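Search this repository Go
2 min read

Tirari Microwave Demos

Simulated demonstrations of one task: open the microwave door by its handle. An operator drives the arm by remote control — no scripted motion. The set holds 319 episodes, with 19 kept aside for testing. Camera colour is stored unprocessed. Labelling was finished in June.

Episodes average around 200 steps. Failed grasps are kept and flagged in the index.

Maintainer: Wiroj Rojanasak
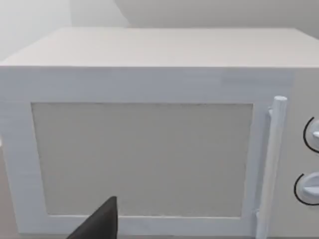

Chowdhury Teleoperation Group, Bekcombe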